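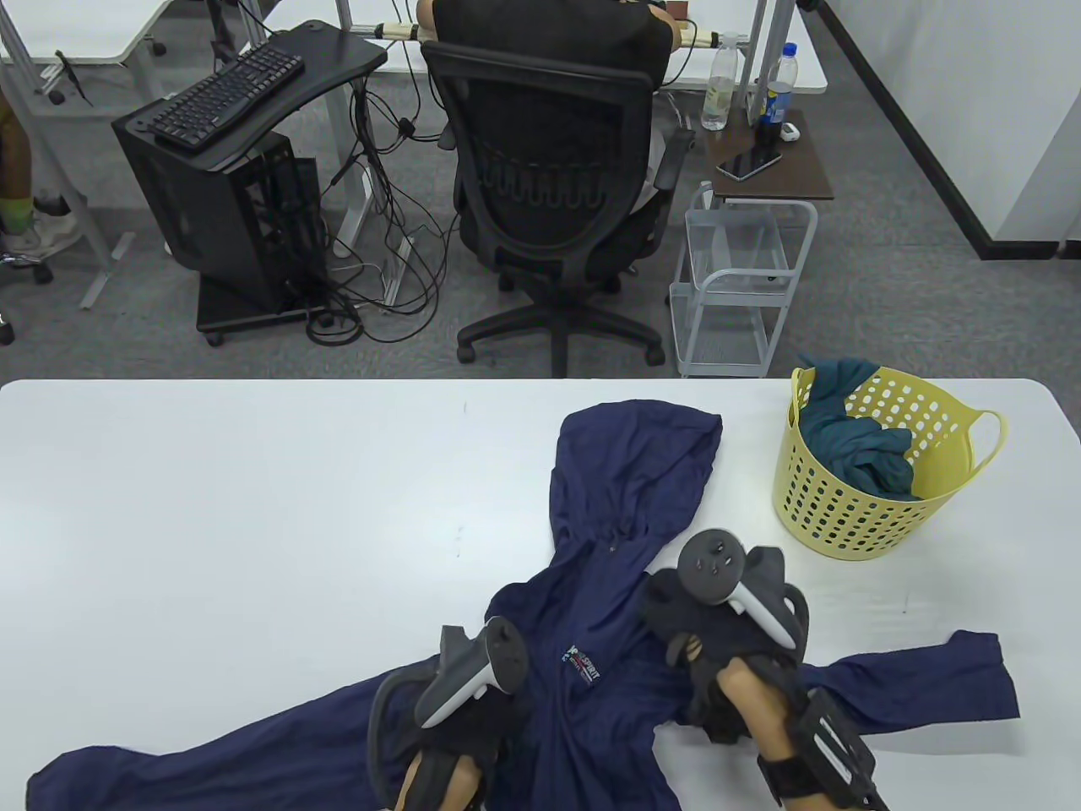 How to Fold a Hooded Jacket So It Stays Folded
Mawar Ngau
2021-08-14

Hooded jackets are harder to fold than shirts. The hood adds bulk at one end and the sleeves slide out of place. The method below works for light jackets and most sweatshirts.

What you need
A clear table, wider than the jacket with one sleeve out.
A basket for the clothes still waiting, kept to one side.

Steps

1. Empty the pockets and close the zipper or snaps, if there are any.

2. Lay the jacket on the table with the hood pointing away from you. Pull both sleeves out to the sides.

3. Press down with both palms and smooth from the middle toward the edges. Do the shoulders last - wrinkles tend to collect where the sleeve joins.

4. Tuck the ends of the drawstring inside the neck.

5. Fold one sleeve straight across the body, then the other on top of it. If a cuff hangs over the far side, double it back.

6. Fold the hood down over the chest and flatten it.

7. Bring each side in to the center so you have a long strip.

8. Fold up from the hem, in thirds for a drawer or in half for a shelf.

Thick jackets
Skip step 7. Padded fabric springs open when it is folded that narrow. I hang mine from October on and only fold them for storage.

Printed logos
Keep the fold line off the print where you can. Moving it an inch or 2 to the side is enough.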